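About Us | Rindow Kitchens

Rindow Kitchens designs, supplies and fits kitchens for homes, village halls and small cafés. 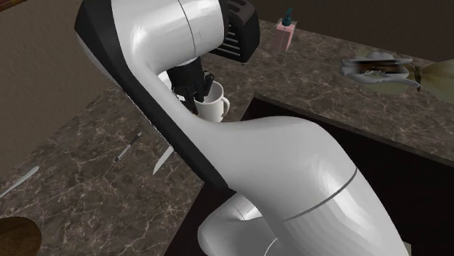
We started out as a two-person joinery shop called Ó Dálaigh & Thongdee, making replacement doors and drawer fronts for other fitters. The name changed when we moved into the old seed store on Rindow Lane, mostly because customers kept calling us "the Rindow people" and the post was already arriving that way. Montri Thongdee still runs the workshop. Aoife Ó Dálaigh looks after design and the showroom.

There are 19 of us now. Nine work in the workshop, six are out fitting and the rest are in the office and showroom. Our fitters are employed by us and paid by the day, not by the job. If a wall is out of true or the floor drops towards the back door, they have time to deal with it.

What we make

We build our cabinets to order and do not keep a stock range. Most customers choose from two styles. Iltala is a plain flat door with a recessed pull. Jarnasau is a framed door with a narrow rail, and suits older houses better. Both can be painted any colour, and we keep a note of the paint used so that you can order more later. We have fitted 834 kitchens to date.

Worktops come from two suppliers we have used for years. We template after the cabinets are in, so there is a gap of a week or so before the top goes on. We lend out a temporary top and a sink for that week at no charge.

How a job usually goes

Someone comes to measure and talk through how you use the room. You get a drawing and a written price. If you want changes, we redraw it twice without charge — after that there is a fee of £100 for each new set of drawings, taken off the final bill if you go ahead. Plumbing and electrical work is priced separately and done by registered trades.

We don't do bathrooms. We used to, and we were slow at it.

Repairs and older kitchens

We will mend kitchens we did not fit. Hinges, runners, swollen end panels and broken plinths make up a good part of our week. The workshop also takes in doors for repainting, though the wait is longer in August when we close for a fortnight.

Visiting

The showroom covers 700 square feet on the ground floor, with level access from the yard. We are closed on Monday. On other days you can walk in from 9.30, but please ring ahead if you would like to sit down with a designer. Parking is in the yard, to the left of the timber racks.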